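Kallov Opens Orders for Hand-Held Gripper Kit

Kallov has opened orders for its Jendow hand-held gripper kit, a tool that lets an operator record manipulation tasks by hand for later use in training robot arms. The kit is offered to university laboratories, technical schools and small manufacturers.

Each kit contains one gripper, a camera mount, a carrying case and a set of 16 replacement finger pads. The price is $3,000. Additional pad sets may be ordered separately for $249, and an extended service plan is available for $197 per year.

"Our customers asked for a tool that a new operator can learn in one morning," said Baltasar Sepúlveda, product manager at Kallov. "They also asked for parts they can change themselves, with ordinary tools."

The company has published a set of practice tasks using common kitchen items – utensils, stands and shallow dishes – so that laboratories can begin work without buying special objects.

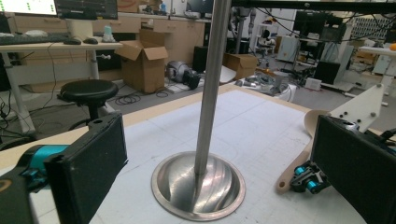
Training and Service

Buyers receive two remote training sessions with the kit. On-site instruction is provided by Indbridge, which also handles repairs and calibration. Unai Gallardo, who directs training at Indbridge, said that group sessions will be held at the Peñalver center beginning in October.

Orders are accepted through the Kallov sales office. Schools may request a loan unit for evaluation before purchase.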